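Wanow Paint and Trim Swatches
README, release 9

Wanow is a table of 2000 interior finishes — wall paints, trim paints and limewashes — compiled for decorators who need to compare colours across ranges.

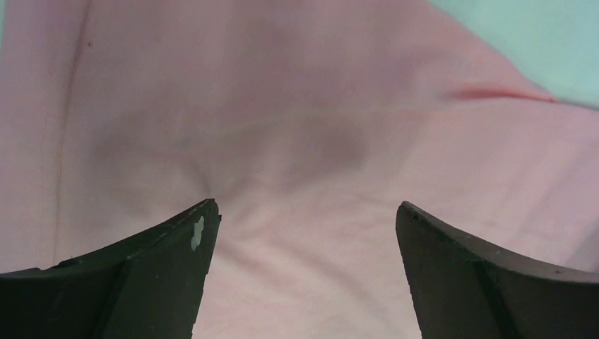 Each row holds one finish. Records were entered by Aurora Cunha and checked against dried sample cards by Florêncio Morais.

Files
finishes.csv: the main table, 13 columns
rooms.csv: suggested uses by room and aspect
withdrawn.csv: shades no longer mixed

Main columns
id: text, never reused
shade_name: as printed on the card
sheen: matt, eggshell, satin or gloss
lrv: light reflectance value, 0 to 100
base: water or oil
coats: number advised over primer

Known problems
Limewash readings vary with the wall beneath, so lrv is left blank for these rows. Sheen terms differ between makers; eggshell in one range may match satin in another. Cards from the Hirano range were read under a warm lamp and will be measured again in July.

Colour values are for screen use only — do not order paint from them.

Corrections go to Vaughan Fairweather, with the row id and a scan of the card.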